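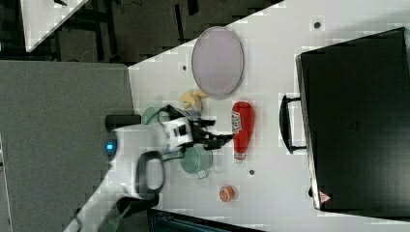 Kotden, December

Home Courses Student Work Archive Contact

Clearing the Table: where people put kitchen things down when they have to be quick

Final report, Household Objects studio
Thulani Modise, with the Monday group

1. What the project is

Short version. We took a small set of kitchenware, put it on a white table, mixed it up and asked people to put it back in order. Then wrote down where everything went. The question was whether the shape and color of a thing tells people where it belongs, or whether they just put it wherever there is room.

The first proposal was bigger. It had shelves in it and a drawer. Dropped both in week two — no time, and the drawer stuck.

The set is mostly soft colors. A large plate, lavender-gray. A mint green colander. A small blue bowl, a green pot with one little handle. Against that the loud things: a red squeeze bottle with a white cap, two red round ones, a small round orange one, and the yellow one, which everybody calls by a different name so in the notes it is just "yellow". The split between quiet and loud colors wasn't planned. It ended up being most of the report.

2. Setup

White top, smooth, a bit of shine to it. We did think about a cloth. Decided against, things slide differently on a cloth and it rucks up when the plate is dragged. Later I wished we had tried at least one afternoon with it.

Bulky items stay out on purpose. We wanted the table to feel like a real counter where half the space is already spoken for. The big black case takes up one side in some of the sessions, and the toaster oven is there in others. People were told to work around whatever was standing there and not to move it. Two people moved it anyway. Kept their runs.

For scoring we used eight items: plate, colander, blue bowl, green pot, bottle, yellow, orange, and the reds as a pair. 

A run goes like this. The person sees the "home" layout for as long as they want. They turn around. We mix. They turn back and clear up. Four goes per run, same home layout each time, different mix.

We had 6 home layouts. Names came from the group and stuck:

Pester — everything pushed to the left, crowded
Kamel — two humps, big items at each end with the small ones in the dip between
Gidalix — a kind of loose spiral out from the plate
Row, Column, Corner — what they sound like

Gidalix was ment to be the hard one. It was not. More under results.

3. Numbers

39 runs, four goes each, eight items a go. That should make 1248 placements. We have 1242. Six were lost when a sheet got coffee on it and the last rows couldn't be read, and I wasn't going to guess.

Out of 1242 placements, 135 were scored wrong. Wrong means more than a hand's width from home, or in the right spot but holding/covering something it shouldn't. The hand was mine every time. Not a great unit but at least the same one.

4. Results

Plate first. Almost everyone starts with the plate. Even in Row, where it sits at the far end and you have to reach over everything else. When asked, people said it was in the way, or that it was big, or they just shrugged. Once the plate is down the rest gets placed in relation to it, so if the plate is off, the whole table is off by the same amount. We scored those as all wrong at first. Then went back and rescored against the plate instead of the table edge, and a whole heap of mistakes went away. The 135 is after rescoring.

Containers collect things. This was the clearest result and I think the most useful one. If the blue bowl is anywhere near, the reds go in it. Didn't matter if home had them on the bare table. In Corner they were supposed to sit loose next to the plate, and person after person dropped them in the bowl and looked pleased. One woman took them out again, said "no, you had them out," put them down, watched one roll, and put it right back in the bowl. Round things don't stay. A bowl solves that. Hard to call it a mistake really but the rule was the rule. 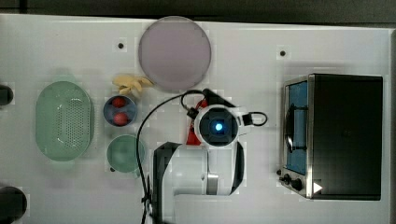 The colander surprised us the other way. Big, open, plenty of room, and hardly anyone put anything in it. Asked afterward, several said holes are for water, you don't store stuff in there. At my house the colander has onions in it all year round so I would have failed my own test.

What did happen with the colander was direction. It's oval. It has a long way and a short way, and people turned it to run along whichever table edge was closest. Home in Pester had it lengthwise up the side and nearly everyone got that right. In Kamel it was meant to lie at an angle. Straightened, nearly every time. We hadn't decided in advance whether angle counts. Decided it doesn't. If it did the error number would be a lot worse.

The green pot. One handle, small. Handles got turned toward the person — standing on the near side, handle comes to the near side. Makes sense if you picked it up by the handle, but most didn't, they grabbed it by the rim and then turned it after. Like finishing off. I liked watching that bit.

Pot and blue bowl want to be neighbors. Similar size, both round. In Row we had them split up with the bottle in between and that layout gave the most swaps of any pair. People remembered "the two little round ones together" even when they had never been together.

The bottle. Can stand or lie down. Home had it lying down in every layout because standing it got knocked over by sleeves in the try-outs. People stood it up anyway. A bottle lying down reads as a spill, someone said, and that is pretty much my conclusion too. We told the later people at the start that the bottle lies down. That changes the test halfway, I know. Noted in the log which runs got told.

Yellow and orange. The leftovers. Placed last in most goes and dumped in whatever gap was left. Yellow ended up against the plate or half on top of a bowl rim, and people were fine with that. It's an odd shape, doesn't sit flat against anything, and there isn't an edge on it that tells you which way round it goes. Orange was the one most often forgotten altogether. Person says done, steps back, and it's still over by their elbow. Small and near you is a bad place to be noticed, apparently.

5. Layouts compared

Pester had the fewest mistakes. Everything touching or close to touching, so each thing tells you where the next one goes. People complained about it while doing it ("this is horrible, who would keep it like this") and then got it right.

Gidalix second. We thought a spiral would confuse everybody. But they saw it as a ring around the plate and the ring was close enough to pass.

Corner and Column in the middle, nothing much to say. Column suffers from drift: each thing goes a little further right than it should and by the bottom item you are a hand's width out.

Row worse, because of the swap problem.

Kamel the worst. Two groups, and people remembered there were two groups but not what was in which. The small ones in the middle got pulled over to one side or the other. I drew that layout, so.

6. Color

Went in thinking people would sort by color. Hardly any did. One person made a cool end and a warm end on all four goes, and told us he arranges his books that way. Everyone else used size and roundness.

Color did do something though. The loud items were touched later. Quiet ones got put down first, like the base, and reds, orange, yellow and bottle got added on at the end. Can't separate that from size with this set — the loud things are also mostly the small things. To test it you'd want a bright red plate and a pale gray bottle. We looked for a red plate in the right size and only found one too deep to count as a plate. Next group should start on that early.

7. Problems

Glare. The table shines a little, and in the late afternoon slot the mint and the sea green are hard to tell apart from the doorway. Two log entries say "green thing" with no more than that. I worked out from the order which one it had to be.

Same people. Too many from our own building, and some had watched others go before them. Should of kept the door shut.

My hand as the measure. Said already. A taped grid would be better but tape gives people something to line up to, and then you are testing the tape.

The table has a couple of small dark holes in the top and at least one person used them as a landmark for the plate. Smart. We covered them with a sticker for one session, and then people used the sticker.

No timing. We meant to time every go and had the timer for the first few, then whoever was timing was also mixing and it fell apart. The title still says "quick" because that's what people were told.

8. What I would tell someone setting up a small kitchen

Keep a bowl out. Loose round things will end up in it whether you want it or not, so choose which bowl. Don't put two like-sized pots far apart. Give the bottle a spot where it can stand. The plate decides everything, so put the plate where it's going to stay. Small stuff near the front edge gets forgotten, move it back.

Still to do: type up the comment sheets, return the blue bowl, redo the Kamel drawing, which is upside down in the binder copy.

Log sheets are in the gray folder on the studio shelf. Ask before taking, there's one set only.

Last updated: December

Contact the studio office | © Kotden Student Work | Back to top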